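About Bromer Table & Tray

Bromer Table & Tray supplies wipe-clean table coverings and mixed snack trays to offices, waiting rooms, clubs and small guest houses. The company works from one unit in Bruldale and delivers within the town and to Ronden. Orders are taken by the tray, by the metre, or as a combined order.

Table coverings

The coverings are printed vinyl, sold from the roll. Standard cut length is 2000 mm; other lengths are cut on request and cannot be returned. Each design is kept in stock for at least two years so that a damaged cloth can be matched. Plain colours are available, but most customers choose a busy print, which shows crumbs and light marks less than a plain one does.

The Flores range combines checks with still-life motifs. The motifs repeat across the cloth, so a cut may fall through a cup or a loaf at either end. Pattern matching between two lengths is possible and should be asked for when ordering — it uses extra material, and the extra is charged.
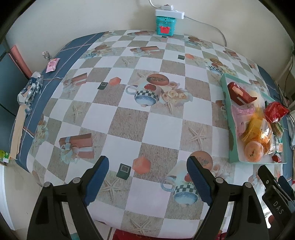 Checked vinyl cloth with teacups, gift boxes, bread, roses and starfish in the print.

Vinyl should be wiped with a damp cloth and mild soap. Do not iron it or put hot pans directly on it. New lengths may hold a fold line for up to 7 days.

Snack trays

Trays are shallow and open, and are meant to stand in the middle of a table within reach of every seat. All contents are individually wrapped. A standard tray mixes sweet and savoury items in packets of different shapes, with the larger bags laid flat and the small packets placed at the sides. Contents change with supply, and a list by item is sent with each delivery.

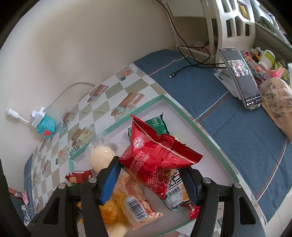
Mixed tray with wrapped snacks, with a red tetrahedral packet held above it with a double-happiness emblem.

Ingredients and dates are checked against the packets when stock is received. Customers with allergies should read the label on each packet, as the trays are mixed and the items come from several makers.

Orders and deliveries

The minimum order is one tray or one cut length. Orders of 100 trays or more need two weeks' notice. In the last trading year the company delivered 1464 trays, nearly all of them as repeat orders. Prices are reviewed each April, and the current list is available from the Bruldale unit.

Page last revised Jan 21, 2020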